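**Ticket 56 - left gripper lets plugs rotate in the jaws**
Status: open (again)
Opened by: Senad
Bench: the white one in the shared workshop

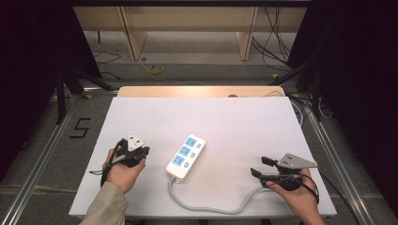

*Plug in the left gripper, right one open, power strip on the bench.*

**Symptom**

Pick up a three-pin plug with the left hand-held gripper, bring it to the strip, push. The plug rolls in the jaws and the pins end up pointing at the ceiling, or at me. The right gripper does the same job without complaint, which is irritating as I built the left one second and had supposedly learned something.

Strip switched off and not connected to anything for all of this. Please keep it that way.

**Tried so far**

1. Tightened the jaw pivot screws. Made the jaws stiff. Plug still rolls, only now my thumb hurts as well.
2. Swapped the jaw pads left for right. Fault stayed on the left, so not the pads. Swapped them back, lost a screw, found the screw.
3. Re-zeroed the encoder. Closed reading is now 4 on both sides, was 4 on the right and 51 on the left. Very pleased with this. No effect on the fault whatsoever.
4. Gripped the plug by the narrow end instead of the wide end. Better. Still rolls if the strip is at an angle to the bench, and I don't want to be squaring everything up to the table edge like a shop display.

**Tuesday**

Shengli had a go and got nearly every plug in first time, so for ten minutes the fault was me. Then he tried it with the strip turned diagonally and it rolled on him too. I have not enjoyed anything so much all month.

He reckons the two fingers aren't closing parallel. Held a steel rule across the tips and there's light showing at one side. The lower finger on the left unit came off the printer the night the Broslow spool ran out and I finished it with whatever was on the shelf. It may have a slight twist. It may have always had a slight twist.

**Comment - Mayu**

Please stop swapping pads, they're glued for a reason. Reprint the lower finger flat on the bed, not standing up, and use file 73, not the one called "finger final". Also route the left cable along the forearm before you test again. If it's hanging off the bench edge it drags on the handle every time you turn your wrist, and you'll be chasing two faults at once.

**Reply - Senad**

"finger final" was a perfectly good name when I chose it. Reprinting tonight. Cable will get a strap.

**Next**

- fit new lower finger, check against the rule before closing the case up
- strap left cable
- repeat with the strip square, then diagonal, same plug both times
- if it still rolls, try the softer Leitner pads (Mayu to glue, apparently I'm not allowed)

Leaving the right gripper alone. It works and I don't want it getting ideas.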